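搜索本仓库 输入关键词 按回车键开始

Grustarow 睡前故事口述集

说明文件（README），随第 7 版一起更新

先说说里面有什么

Grustarow 是一个睡前故事的文字语料集，收了 464 篇家里大人讲给孩子听的故事，全部由录音转写成文字，再经讲述的那一家人自己看过、点过头，才放进来。讲故事的有爸爸妈妈，有外公外婆、爷爷奶奶，也有姑姑、舅舅和偶尔被抓来顶班的大表姐。故事有长有短，短的只有几句话（孩子睡着了），长的能从一只不肯洗脚的獾一路讲到月亮搬家，中间还夹着两次喝水和一次上厕所。

我当初做这件事，是因为手边能找到的儿童故事语料几乎都来自出版的书。书当然好，我家里也堆了不少，可是书里的句子是写出来的，关了灯以后坐在床沿上讲出来的话完全是另外一种样子：会重复，会突然忘了主角叫什么，会被问得改了剧情，会为了让孩子闭眼睛而硬生生让所有动物都打起哈欠来。这些东西很少有人留下来。等孩子长大了，讲的人自己也忘了，我觉得非常可惜，所以就动手收了。

如果你研究口语叙事、亲子对话、儿童语言，或者你只是想找几个今晚能讲的故事，都欢迎拿去用。请先把下面"使用约定"那一节读完，字不多，我尽量写得不像合同。

文件怎么摆的

下载以后解开，你会看到下面这些：

stories/ 放转写正文，每篇一个纯文本文件，UTF-8 编码，文件名是故事编号加一个短短的标题。
meta/ 放元数据，一张 CSV 表，每行对应一篇。
songs/ 放 50 段摇篮曲和哄睡时哼的小调的歌词，只有字，没有谱。
notes/ 放我自己写的整理笔记，比较乱，想到哪儿写到哪儿。
prodemer/ 放一份 Prodemer 格式的同内容副本，给习惯用那套工具的朋友。
LICENSE.txt 是许可条款的全文。
CHANGES.txt 是每一版改了什么。

关于 prodemer 这个目录多说一句。Prodemer 是我们转写时用的标注格式，行首有说话人代号，停顿、笑声和听不清的地方各有记号。它读起来不太舒服，但做统计很方便。stories 目录里的版本就是从 Prodemer 文件自动转出来的，去掉了大部分记号，只留下括号里的"笑"和"停顿"。两边内容如果对不上，请以 Prodemer 那份为准，并且麻烦告诉我一声。

元数据表里的各列

story_id：故事编号，字母 G 开头，后面跟数字。编号按收到的先后排，中间有空号，那是后来应讲述人的要求撤掉的，空号不会再补。

title：标题。绝大多数故事讲的时候根本没有标题，是转写完以后请孩子起的。孩子起的标题我一个字也没改，所以你会看到《那个》《还是那个》《獾的第二次》这样的条目。我知道检索起来麻烦，可是我实在舍不得动。

teller：讲述人和孩子的关系，比如"外婆""爸爸"。多人一起讲的用加号连起来。

listener_age：听故事的孩子的年龄，只写岁数，不写月份。有两个以上孩子一起听的，几个岁数都写上，用斜杠隔开。

variety：讲述人用的话。普通话、各地方言、普通话里夹方言的都有。我没有学过方言学，这一列是照讲述人自己的说法填的，有人填"我们镇上的话"，我就写"镇上的话"，后面附了县名的会一并写上。

source_type：故事的来历，分"现编""听来的""书上看来又改了的""不知道"四种。"不知道"占的篇数比我预想的多得多，许多老人家说这故事从小就会，谁讲的早就记不得了。

ending：结尾类型，分"讲完""睡着""中断""明天再讲"。"睡着"指的是孩子睡着。也有讲的人先睡着的，一律记成"中断"，在备注里写明。

props：讲的时候手边用到的东西，详见后面专门的一节。

remark：备注，什么都可能有。

收集的经过

最早的一批来自 Stultside 社区图书角。那里每个星期有晚间故事会，我去帮忙摆椅子，听了几回以后厚着脸皮问家长们愿不愿意在家里也录一录。愿意的人比我想的多，到第一年的十一月，已经有了能撑起第一版的量。后来参加的家庭把消息转给亲戚，亲戚又转给同事，地方就越散越开了。到这一版为止，一共有 290 户人家交过故事。有的交一篇就停了，有的每隔一阵子就寄来一小包，附言写得比故事还长，我都很喜欢读。

录音用的都是各家自己的手机，放在枕头边或者床头柜上。我给的指引只有很短的一页，大意是：该怎么讲就怎么讲，不用为了录音特意挑好听的；孩子插嘴就让他插嘴；不想录了随时按停。晚上八点半到九点半之间录的最多，也有几篇是中午哄午睡时录的，那几篇语速明显慢，讲的人自己也困。

转写分两遍。头一遍由家里人或者我们这边的人听着写下来，第二遍换一个人对着录音校。方言的部分，尽量请会说那种话的人来校，找不到的时候就在备注里写"未经母语者校对"，请各位用的时候留心。录音本身不公开，校对完成后即退还给各家，我们手里不留底。有朋友写信来问能不能听一听原声，很抱歉，真的没有了。

转写时的一些规矩

口误照写。讲到一半把兔子讲成松鼠，又改回来的，两个都保留。

孩子的话另起一行，前面写"孩："。两个孩子就写"孩一""孩二"，大的在前。大人的话不加记号。

拟声词怎么写让我们争了很久。同样是敲门，有人写"笃笃"，有人写"咚咚"，有人坚持自家外公发的是"壳壳"。最后定下来听着像什么就写什么，不统一。做词频的朋友请把 notes 目录里的拟声词对照表拿去用，那张表把同类的声音归在了一起。

人名全部换掉。故事里出现孩子本人名字的地方换成"小宝"，讲故事的大人喜欢把自家孩子编进故事，所以"小宝"在全集里出现得极其频繁，请不要误会成有一个连续的主人公。地名只换到乡镇一级，县名以上保留，讲述人要求换掉的除外。

叹气、打哈欠、翻身压到手机的声音，在 Prodemer 文件里都有标，在纯文本里没有。

故事里常见的几类

读得多了，自然会看出一些反复出现的样子。我按自己的习惯粗粗归了归类，写在这里给大家做个向导，元数据里没有对应的列，因为我归得实在不够严谨。

一类是回家的故事。小动物出门，天黑了，一路上遇见这个遇见那个，每一个都问它要去哪里，它每一次都回答要回家睡觉。这类故事的妙处在于可以无限加长，也可以随时收住，讲的人看一眼孩子的眼皮就知道该让它走到家门口了。

一类是吓人但又不太吓人的故事。老人家讲得多，有狼，有会敲窗的东西，有半夜来借盐的陌生老太太。结尾通常是门闩得好好的，什么都进不来。我小时候也听过差不多的，转写到半夜的时候后背有点凉，这个我承认。

还有一类是白天的事改头换面。白天在幼儿园抢了积木，晚上就有一只小熊也抢了积木。孩子往往一听就听出来了，有几篇里孩子很不客气地说"你说的是我"，大人还要硬撑着说真的是小熊。

再有就是接着昨天讲的连续故事。最长的一部来自一位爸爸，讲一艘在稻田里开的船，船上的人每晚换一个地方钓鱼。他把船叫作 McPhee 号，问他为什么起这么个名字，他说随口来的，后来改不掉了，孩子不答应。这一部我按晚上切开，一晚一篇，标题里都有"McPhee 号"几个字，想连着读的话按编号排一下就行。

道具与陪伴物

props 这一列是后来才加的。早几版没有，直到有位妈妈来信说，她家的故事离了枕边那只布老虎根本讲不起来，光看文字会觉得莫名其妙，为什么每隔两句就有人在打呼噜，因为打呼噜的是老虎。我回头去问各家，才晓得手边有东西的真不少：毛绒玩具最多，其次是被角、枕巾、手电筒，还有一家常年用一只洗干净的木勺。

填这一列时只写东西的大类，颜色样子写不写随意。很多家长写得特别细，绒毛什么颜色，蝴蝶结是缎面的还是布的，平时躺在床单的哪一头，都一一交代，我读的时候觉得像在认识新朋友。细节统统收在 remark 里，没有删。奶油色的、毛茸茸的、系着一只灰粉色大蝴蝶结的，往淡紫粉的床单上一躺，故事的主角就有了着落。

有一点想提醒做分析的朋友：有没有道具，和大人用不用第一人称关系很大。手里拿着玩具的时候，大人常常直接替它开口，"我饿了""我才不睡"，这里的"我"是玩具。Prodemer 文件里对这种情况有专门的说话人代号 T，纯文本里看不出来，统计人称代词时请用前者。
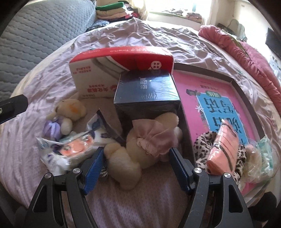

摇篮曲那一部分

songs 目录里的 50 段，来路和故事不太一样。许多是讲完故事以后顺口哼的，录音没停，就一并录了下来。词很短，常常只有两三句来回转，越哼越轻，最后只剩下"哦哦"。我把听得清的词都写下来了，"哦哦"也照写，但没有数到底哦了多少下，校对的人说她数着数着自己就趴下了。

其中有一些是各地流传的老歌谣，词句和书上印的略有出入。遇到这种情况我保留家里的唱法，不往书上靠。有人把"摇到外婆桥"唱成"摇到外婆灶"，问起来说她外婆家门口没有桥，灶倒是真的很大。

调子我不会记谱，非常遗憾。会记谱的朋友如果家里也有这些歌，欢迎把谱子寄来，哪怕只记几小节也好，我会另开一个目录。

适合拿来做什么

看口语叙事怎么开头、怎么拖长、怎么收尾，很合适。看大人怎样应付孩子的打断，也很合适，这方面的材料在别处不好找。做方言词汇的参考可以，但请注意前面说过的校对问题。课堂上选几篇给学前教育的学生读，我听说过有老师这么做，学生反应很热闹。

拿来比较各地家庭讲故事的多少就不行了。各家是自愿来的，愿意录音的人家多半本来就爱讲，讲得少的人家我们遇不到。地区也很不均匀，Stultside 一带特别多，别处有的整个省只有一户。也请不要拿它来评判哪一家讲得好不好，这些故事是讲给一个具体的孩子听的，那个孩子满意就可以了。

已经知道的毛病

年龄一列有空缺，早期的登记表没有这一问，后来补问时有些家庭联系不上了。

爸爸讲的故事偏少。前几版更少，这一版好了一些，主要归功于 McPhee 号。

标点是转写的人加的，各人习惯不同，有人爱用省略号，有人一逗到底。请不要从标点推断停顿，停顿看 Prodemer 文件里的记号。

个别篇目里讲述人讲到了书上的故事，而且讲得很接近原文。凡是认得出来的，我们只保留对话和改动的部分，原文段落用"（此处照书念）"代替。漏掉的肯定还有，看见了请告诉我。

纯文本里偶尔会有多余的空行，是转换脚本留下来的，无害，等我哪天有空再收拾它。

使用约定

研究、教学和自家讲着玩，都可以随便用，注明来自 Grustarow 睡前故事口述集第几版就好。

要印成书、做成有声节目、放进收费的应用里，请先来信。故事是各家的，我没有权利替他们答应，但我会去问，问到了就转告你。过去问过几次，有答应的也有不答应的，都请尊重。

请不要试图从故事里找出讲述的是哪一家人。名字换过了，可是细节还在，有心人未必找不到。拜托了。

讲述人任何时候都可以要求撤回。撤回的篇目从下一版起删去，旧版也会从下载处换掉。如果你手里有旧版，看到 CHANGES.txt 里列出撤回的编号，请把本地的也删一删。

想参加的话

非常欢迎。先来信要一份登记表和那一页指引，孩子和大人都愿意了再录。方言尤其欢迎，爷爷外公们讲的尤其欢迎。讲得不好没有关系，讲到一半睡着也没有关系，我们有专门的备注。请不要寄别人家的录音，也不要寄从节目里录下来的。

寄来以后要等一阵子，转写校对都靠下班后的时间，慢的时候要等到下一季。稿子出来会先发给你看，你可以删任何一句，也可以整篇收回去。

版本记录摘要

这一版补上了道具一列，重新校了一遍摇篮曲歌词，撤回了讲述人要求撤下的几篇，修正了几处把"孩一"和"孩二"写反的地方（两位小朋友亲自指出来的，妹妹非常生气）。再早的改动请看 CHANGES.txt，每一版都写得很啰嗦，适合睡前读。

读者留言

稻花边上：下载下来本来想做作业用，结果跟室友轮流念到十二点。G 字头里那篇《还是那个》到底是接着哪一篇的呀？

整理者回复：接着《那个》。编号不挨着，中间隔了一个暑假，我在备注里补一句。

三更灶台：我婆婆也唱"外婆灶"！她一直以为全国都这么唱。已经把你这页念给她听了，她说要录，让我先问问带一点咳嗽行不行。

整理者回复：当然行，咳嗽也有记号的。

木头梯子：Prodemer 那份在我的旧电脑上打开，T 开头的行和后面的正文粘在一起了，换成 UTF-8 重新读就正常，给遇到同样问题的人留个话。

晚风配馒头：请问稻田船的那位爸爸还在讲吗？我家这个已经问了我三遍，我只好自己编了一集，船开到我们小区水池里来了。

整理者回复：还在讲，新的几晚正在校对，下一版能见到。您那一集也请寄来吧！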